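Ticket: No hot water at kitchen tap, rest of house fine
Product: Zarkholm combi boiler, with Jallo mixer tap in kitchen
Opened: January
Status: Resolved

Original report

Hot water at the kitchen tap has dropped to a trickle. It started as a slight loss of pressure and over the month got to the point where filling the washing-up bowl takes 11 minutes. Cold water from the same tap is normal. The bathroom basin and the shower upstairs both run hot at full flow. The boiler pressure gauge is in the green and there are no fault codes on the display.

The tap is a single-lever Jallo mixer, fitted when the worktop was replaced. It has flexible hoses underneath, each with its own isolating valve. The boiler is on the other side of the wall in the utility room. We are in a hard water area and do not have a softener.

What I have already tried:

Unscrewed the nozzle at the end of the spout and soaked it in white vinegar overnight. A fair bit of grit came out but it made no difference to the hot side.
Checked the isolating valve on the hot hose. The slot is in line with the pipe, so it should be fully open.
Turned the boiler off and on again.

Reply 1, support desk

Thank you for the detail. As the shower and basin are fine, we can leave the boiler out of it for now. The blockage or restriction has to be somewhere between the point where the kitchen pipe branches off and the end of the spout. The nozzle carries both hot and cold, and your cold is normal, so that is not the cause either.

That leaves the isolating valve, the flexible hose and the cartridge inside the tap. Please test them in this order, as the first needs the fewest tools.

Close the hot isolating valve with a flat screwdriver. Put a bucket under the hose. Undo the hose from the valve, point the valve outlet into the bucket and open it slowly. You should get a strong flow. Keep your hands clear, it may come out hot.

If the flow is weak, the fault is in the valve or the pipe before it. If the flow is strong, the fault is in the hose or the tap.

Update from customer

Done this evening. The nut on the hose was tight and needed a basin spanner, an ordinary adjustable one would not fit in the space behind the sink. Flow from the valve into the bucket was strong. I filled 3 litres in a few seconds and shut it off again.

While the hose was off I looked through it as well as I could. It has a slight bend where it passes behind the waste pipe but I would not call it kinked. I straightened it anyway and refitted it. No change at the tap. 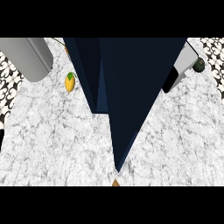
I have not taken the lever off yet. There is a small plastic cap on the front with a red and blue mark, which I assume hides a screw. Before I start on that I would like to know which cartridge it takes, so that I can have one ready. The installer left no paperwork and the only thing stamped on the body is the maker's name. Clanmont list two sizes on their spares page and they are not interchangeable.

Reply 2, support desk

Good, that rules out the valve and the pipe. A gentle bend in the hose would not cut the flow by that much, but the inner lining of these hoses can collapse, and you cannot see that from the end. The quick way to check is to swap the hoses over at the valves, so that the cold supply feeds the hot side of the tap. If the cold then comes through as a trickle with the lever on hot, the restriction is in that hose or in the cartridge. Only do this with both valves closed while you change them, and remember that hot and cold will be reversed until you put them back.

As for the size, you will need to measure. Prise off the cap with a thin blade, undo the grub screw (usually a 2.5 mm hex key) and lift the lever. Under it is a dome that unscrews by hand or with a cloth around it, then a brass nut holding the cartridge down. The cartridge is either 35 mm or 40 mm across the widest part of the body. Put the plug in the sink before you start. The grub screw is very small.

Update from customer

Swapped the hoses. Cold water on the hot side was also a trickle, so it follows the tap and not the supply. I then connected the hot hose on its own to the valve with the other end in the bucket, and it ran well. So the hose is fine and it is down to the cartridge.

Lever came off without trouble. The dome was stuck with limescale. I wrapped it in a rag soaked in vinegar for 30 minutes and after that it turned by hand. The brass nut needed a spanner.

The cartridge measures 35 mm. There are two inlet holes in the base, each with a rubber seal. The hot one was nearly closed up with scale and what looks like a piece of black rubber, possibly from an old washer further back in the pipework. I picked the rubber out with a cocktail stick but the ceramic discs feel rough when you move the spindle, so I have ordered a new one.

Reply 3, support desk

That fits with everything you have described. When the new cartridge arrives, please flush both pipes into a bucket again before fitting it, in case there is more loose rubber to come. Line up the two pegs on the base with the holes in the tap body. Tighten the brass nut until it is firm, then about a quarter turn more. If it is overtightened the lever will be stiff.

Update from customer

New cartridge came from Hashemi Plumbing Supplies, £11 with postage. Flushed both sides first and a few more black specks came out of the hot. Fitted it, opened the valves slowly and checked underneath with a dry paper towel — no leaks at either hose. Hot flow now matches the cold. The washing-up bowl fills in well under a minute.

One thing for anyone else reading: the lever went on one notch out the first time and would not reach full hot. It lifts off and goes back on easily enough once the grub screw is loose.

Happy for this to be closed.

Closing note, support desk

Closed as resolved. Cause: hot inlet of mixer cartridge blocked by scale and rubber debris. Fix: cartridge replaced, supply pipes flushed. No fault found on the boiler.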